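Laundry basket with braided rim, keep the liner or toss it?

petaneck_k
Posted 13 September 2018
Got a basket for the living room, brown braided rim, white inside. clothes end up on the sofa anyway lol. Do you guys leave the white liner in? Wash it? Pics
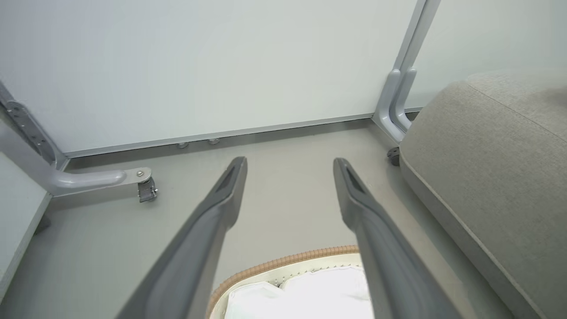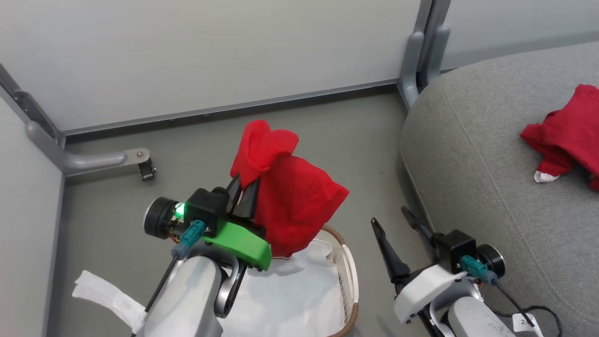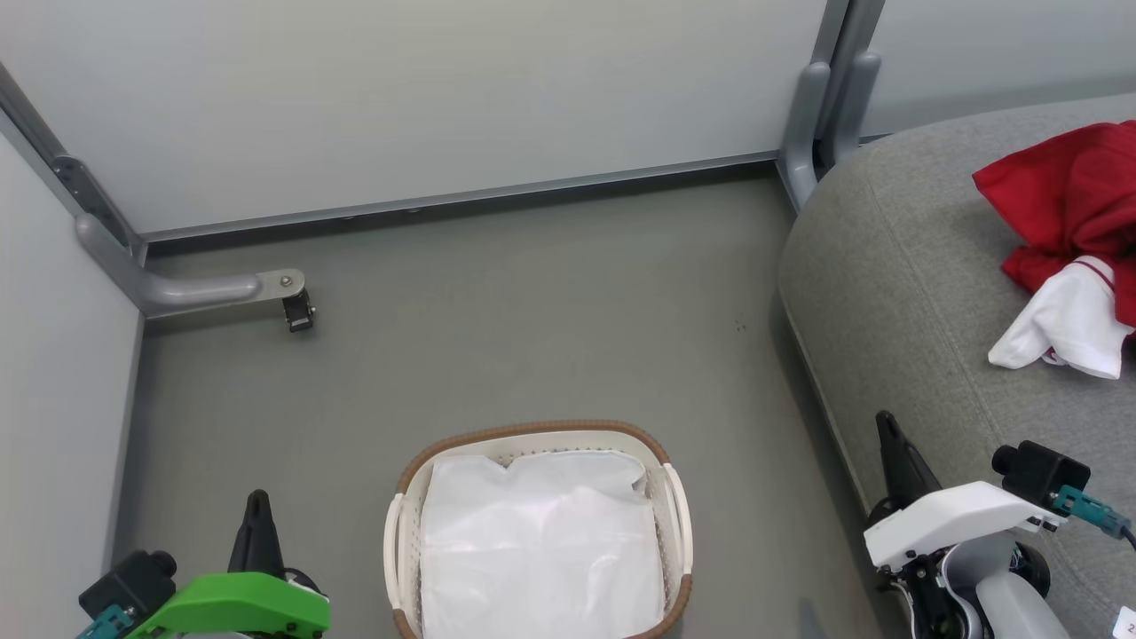
2nd one is with the red stuff, more of it on the sofa

Huguette L
Leave it in. Braided rims snag, liner saves your knits. I wash mine cold and hang it up, never the dryer

bartosz_j
Disagree. Liner just holds damp. Took mine out in February and the basket airs way better. The 3rd pic shows tiny holes in the sides, thats what they're for, why cover them up

Huguette L
Who puts damp clothes in a basket

bartosz_j
People with kids. Gym stuff. Towels

Duyen Lo
More worried about the red. Is it new?? New red goes in by itself first couple washes. Ask me about my 33 dollar pillowcases. And dont leave it sitting on a white liner if theres any damp in it

petaneck_k
yeah its new. gray sofa so figured it was safe there

Duyen Lo
gray shows pink too, trust me

Khoi V
Had a Savton one a lot like that. Handles were fine, the braid came unglued after a year. Few stitches with heavy thread fixed it. Wouldnt buy again tho

Huguette L
Mine is a Leckie, going on six yrs, no problems. Dont drag it by one handle

Khoi V
i carried it normal. it was the glue

petaneck_k
ok so liner stays for now, will wash it cold w/ the whites. Red gets its own load tonite. bartosz if it starts to smell I'll take it out

bartosz_j
it will

Kamrul B
Anyone know if Savton sells just the liner? Mine tore at the seam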